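The Left Finger 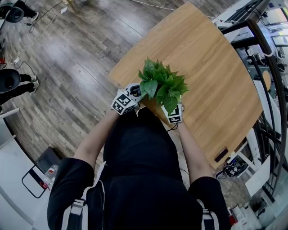 The gripper had been dropping its left finger since early October. It wasn't much. On the bench at Korkholm you could lay a steel rule across the two tips and see daylight under one side. In use it showed up as a twist. You closed on a stem and the stem leaned.

I had the job because I had built the thing, along with one other like it, and the other one was in Asberg and worked fine.

"It's the pivot," said the woman who ran the plant trials. She had said so the week before as well.

"I changed the pivot."

"Then it's the other pivot."

I had changed that one too. The log for the gripper ran to 1,774 closes when I took it over, and it was up past 3,000 now, and in all that time I had replaced both pivots, the return spring, and the screw that holds the left marker block. I wrote each one down on a card and kept the card in the lid of the case. The handwriting got worse toward the bottom.

We tested with plants because plants were what the Ifans order was for. They wanted seedlings moved from tray to pot without bruised leaves. A foam block will tell you if a gripper closes. It won't tell you if it closes kindly. The leaves do that, a day later, when they go brown at the edge.

So I stood at the table and squeezed, and lifted, and held, and set down. The procedure called for a hold of two full breaths. I had written the procedure myself and had meant to put seconds, but I never had a hand free to look at a clock.

On the first try that afternoon the plant leaned left. I set it down, backed the block screw off a quarter turn, pushed the block square with my thumb, and ran the screw in again. On the second try it leaned left.

"Let me see your hands," she said.

"What about them?"

"Just do it again, slow."

I did it again, slow. She watched from the side with her arms folded.

"You're pulling," she said. "Your left hand comes back toward you when you close."

I told her I had closed that gripper more times than anyone alive. She said yes, that was probably where I had picked it up.

I took it to the bench and opened the housing, mainly so I could have my back to her for a while. Four screws, then the cover, then the center plate. The links were clean. I put a drop of Grirkero oil on each pin and wiped off the extra. Then I looked at the left link from the end instead of from the top, and there it was, a bend you could have covered with a fingernail. Pull on a link a little, a few thousand times, always the same way, and it will take the shape you give it.

The spare links were in a coffee tin. I measured three and used the straightest. When everything was back together I laid the rule across the tips and held it up to the window. No daylight.

I ran the zero check, then the full open and full close, ten of each. I went back to the table and picked up the plant with my elbows against my ribs, the way you teach a new person to do it. It came up straight. I held it for two breaths and set it down.

"Well?" she said.

"It was the link."

"And?"

I got the card out of the lid. Under the last line I wrote the date and "left link replaced, bent." There was a little room left at the edge, so I turned the card sideways and added "operator pulls left."

She read it over my shoulder and went to fill the watering can. I packed up the old link to send to Asberg, with a note asking them to check theirs from the end.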